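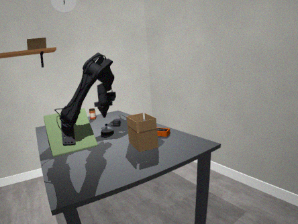
Dark gray table by the corner, black arm on the green board

Desk in the corner or desk at the window?

anum_mirani
OK, settle this for me. I moved into a new apartment in August and the spare room is going to be my office. It's 10 feet on the long side and it has one window, which gets the afternoon sun full on. I've tried the desk in the corner (back to the door, two walls in front of me) and I feel like I'm being punished at school. But at the window I squint from 2 pm on and end up watching the neighbor's dog instead of working. Which would you pick? I write insurance letters all day, so it's mostly screen and phone.

bjarke_b
Corner, every time. I had mine at the window for 4 years and my eyes were shot by dinner. Turn the desk sideways to the window if you can, so the light comes in from your left. If you can't, corner, and put something on the wall you like looking at.

tulteslow
Disagree with Bjarke!! A window is the only reason to work from home at all. Get a decent shade. I put up one of those top-down ones, the kind where you lower the top and leave the bottom covered (or the other way, I always mix it up), and I can see trees and still read my email. Took me an afternoon plus a second trip for longer screws.

anum_mirani
Sideways would block the closet, sadly. I measured twice. How dark does your shade make it, tulteslow? I can't stand a gloomy room.

tulteslow
Not gloomy at all, mine's the light-filtering kind. The blackout ones are for bedrooms imo.

flinis12
You're all skipping the lamp question. Corner desks are fine if you light the wall behind the monitor. It's the bright screen against the dark wall that wears you out. Get a lamp with a round shade so you don't have a bare bulb in your face, and a real knob, please. I hate the touch ones, mine turns on when the cat walks by.
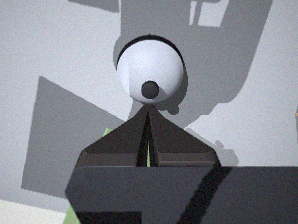 Round and white, with a small dark gray knob

bjarke_b
Agree on the lamp. I'm on my second one, the first had a switch on the cord and I was forever crawling under the desk.

soomro
Can I ask about the back-to-the-door thing? I couldn't do it. I jumped out of my skin every time my husband came in with coffee. I ended up with the desk floating in the middle of the room, facing the door, and a rug over the cord. It eats a lot of floor but I'm way calmer.

bjarke_b
A floating desk in a room that size? She'd have to climb over it to get to the closet.

soomro
Mine's not much bigger and I manage fine, thanks. I just bought a narrower desk.

anum_mirani
Ha, no fighting. I'm going to try the window again with a light-filtering shade, and if I'm still squinting after two weeks it's the corner and a lamp. Flinis, what bulb do you use in yours?

flinis12
Warm white, the lowest one they had. I'll check the box tonight.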